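Über uns

Werkstatt Drorley – Automaten, Greifer, Kleinroboter. Selbst gebaut, in einer Gemeinschaftswerkstatt.

Wer wir sind

Angefangen mit vier Leuten und einem Regal voller Schrittmotoren. Heute eine offene Werkstatt im Hinterhof, 229 Quadratmeter, Strom reicht meistens. Drorley ist der Verein, Tarkov heißt unser erster Arm, Hirna die Steuerung. Die Platine dafür haben wir selbst geroutet, dritte Version, die zweite ist abgeraucht. Wer mitmachen will, kommt vorbei. Werkzeug ist da, Kaffee auch.

Kein Studium nötig. Wer löten kann, gut. Wer nicht, lernts bei uns an einem Nachmittag.

Was wir gerade bauen

Projekt Ejigu. Soll mal ein kleiner Ausschank werden, der Getränke annimmt, abstellt, weiterreicht und Leergut wegräumt. Klingt einfacher als es ist. Flaschen kippen, Deckel sind glatt, Pappbecher geben nach. Deshalb erst mal Greifen von Hand: Greifer in die Faust, Bewegung vormachen, aufzeichnen, auswerten. Danach kommt Tarkov dran. Bisher 1429 Durchgänge gespeichert, davon ein guter Teil unbrauchbar – falsche Zeitstempel, mein Fehler, ist behoben.

Geübt wird mit ganz normaler Ware. Colaflaschen groß und klein, Pappbecher, stehend und liegend. Liegend ist deutlich schwerer, da muss das Handgelenk mit und der Arm hat da noch zu wenig Weg. Fächer, Korb und Ablage gehören fest zum Übungsaufbau, der Marker auf dem Greifer gibt die Lage im Raum.
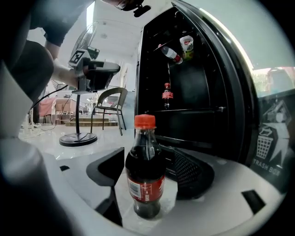 Warum nehmt ihr nicht einfach einen Sauggreifer, der wäre doch viel billiger und ihr müsstet die Finger nicht dauernd nachdrucken? Schrieb uns Antje über das Kontaktformular. Berechtigte Frage. Haben wir probiert. Auf glatten Dosen prima, auf geriffelten Flaschen zieht er Luft, am Becher sowieso. Also Finger. Weiches Material, gedruckt bei uns, ein Satz dauert rund 90 Minuten und kostet fast nichts. Den Sauger gibts noch, liegt in der Kiste unter der Drehbank, darf ausgeliehen werden.

Wie es bei uns läuft

Offen ist abends, Termine stehen im Kalender. Beim ersten Mal kurze Einweisung, vor allem Not-Aus und Netzteile. Danach frei arbeiten. Eigene Projekte ausdrücklich erwünscht – Rasenroboter, Saatgutsortierer, ein Katzenfutterspender mit Waage, alles schon dagewesen. Bitte Material beschriften und am Ende fegen. Die Späne von der Fräse gehören in die Metalltonne, nicht in den Restmüll, wirklich nicht.

Baupläne und Code geben wir raus. Ist nicht alles aufgeräumt, die Doku zu Hirna hinkt hinterher, die Stückliste stammt noch vom Juli. Zwei Widerstände darin sind falsch, steht inzwischen als Notiz dabei. Wer nachbaut und hängen bleibt, schreibt uns einfach.

Geld

Mitgliedsbeiträge, ab und zu ein Auftrag. Kleine Vorrichtungen für Betriebe aus der Gegend, mal ein Förderband, mal eine Zuführung für Schrauben. Davon bezahlen wir Miete und Filament. Ersatzteile nehmen wir gern, besonders Linearführungen und Netzteile mit 24 Volt. Alte Drucker bitte nicht mehr, wir haben wirklich genügend.

Kontakt

Über das Formular auf dieser Seite oder einfach klopfen, Eingang über den Hof, zweite Tür. Antwort kann ein paar Tage dauern, wir machen das alle nebenebi.

Stand: 15. Aug. 2018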